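Séance 5 - Dresser une table, servir, recevoir : petites notes d'histoire et de pratique

Bon, je reprends là où on s'était arrêtés, c'est-à-dire au moment où les plats quittent la table. Ceux qui étaient absents demanderont à Thoa Từ, qui prend des notes bien meilleures que mes diapos (je les ai lues, je suis un peu vexé, merci Thoa).

Rappel express. Dans le service dit à la française, on pose tout un ensemble de plats à la fois, on dessert, on repose un autre ensemble. C'est superbe, c'est très codifié, et on mange souvent tiède. Dans le service à la russe, les plats arrivent l'un après l'autre, découpés d'avance, et chacun reçoit la même chose au même moment. Le passage de l'un à l'autre se fait au cours du XIXe siècle, lentement, maison par maison, et les deux cohabitent longtemps. Ne m'écrivez pas dans vos copies « en 18-quelque-chose le service change » ! J'en ai lu 23 l'an dernier et j'en garde un souvenir pénible.

Ce qui m'intéresse aujourd'hui, c'est ce que ça change pour les objets. Si tout est déjà sur la table, on a besoin de grands contenants, de cloches, de réchauds, de pièces de milieu. Si tout arrive de l'office, il faut de quoi transporter. Et c'est là que le plateau devient un personnage important - alors que dans les inventaires il tient en une demi-ligne, coincé entre les chandeliers et le linge.

Je vous ai distribué un extrait de l'inventaire de la maison Buchanan, celui que je traîne de cours en cours. Regardez l'ordre des pièces. Le notaire se promène, il ouvre les portes, il écrit ce qu'il voit. Les plateaux ne sont pas dans la salle à manger ! Ils sont dans le passage, entre l'office et l'escalier, là où on les attrape en allant servir. Un inventaire, ça se lit aussi avec les pieds : on refait le trajet, et on comprend qui marchait, d'où, vers où, les mains chargées de quoi.
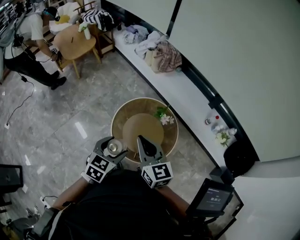 Deuxième chose à regarder dans l'extrait, la vaisselle de boisson. On a tendance à croire que chacun a toujours eu son verre devant lui, aligné avec les autres, du plus grand au plus petit. Eh bien non. Pendant longtemps, dans les maisons aisées, on demande à boire, un domestique apporte le verre, on boit, il le remporte et le rince. Le verre posé à demeure devant l'assiette s'installe peu à peu, et avec lui toute la petite géométrie que vous connaissez : verre à eau, verre à vin rouge, verre à vin blanc, et la flûte quelque part derrière si on est en forme.

Kyrylo Skoryk m'a demandé à la pause si on servait donc par la droite ou par la gauche. Excellente question, et je m'attendais à ce qu'elle vienne plus tôt. L'usage le plus répandu en France aujourd'hui : le plat présenté au convive, qui se sert lui-même, arrive par la gauche. L'assiette préparée en cuisine se pose par la droite, et les boissons se versent par la droite. Vous trouverez des manuels qui disent autrement pour tel ou tel cas, et des écoles qui se fâchent entre elles à ce sujet. Retenez la logique du geste - la plupart des gens se servent de la main droite, le plat à leur gauche leur tombe donc bien sous la main - et vous retrouverez la règle sans l'apprendre.

Un mot sur le thé et le café, que je traite toujours trop vite. Là, on sort de la salle à manger. On passe au salon, on s'assoit où on veut, et le service se fait sur une petite table ou un guéridon. La maîtresse de maison verse souvent elle-même, ce qui aurait été impensable pour le potage. Tout le cérémonial se déplace, et la vaisselle suit : des pièces plus petites, plus légères, souvent assorties entre elles bien avant que les assiettes de la maison ne le soient. Quand vous tombez sur un service complet dans une succession modeste, c'est fréquemment celui-là.

Et puis il y a tous les endroits où on ne s'assoit pas sur une chaise. Je n'ai pas le temps de tout faire, mais gardez en tête que notre histoire de table haute est une histoire locale. Dans bien des régions du monde, on mange autour d'un grand plateau posé au sol ou sur un support bas, et le plateau EST la table. Les préséances existent tout autant : qui s'assoit où, qui commence, quelle main on utilise. On y revient à la séance prochaine, avec des textes.

À lire d'ici là : le dossier Datham en entier (oui, les annexes aussi, les comptes de bouche sont dans les annexes) et, dans le recueil, le chapitre sur la domesticité. Le dossier Vorka est facultatif, il est long et l'écriture est affreuse.

À rendre en octobre : un commentaire de 2 000 mots sur une page d'inventaire de votre choix. Vous pouvez prendre Stomport, qui est transcrit, ou vous lancer dans un original si vous avez déjà fait de la paléographie. Le commentaire compte pour 5 points sur 20, le reste se joue à l'oral. Pensez à joindre la page commentée à votre copie, et mettez votre nom dessus, s'il vous plaît !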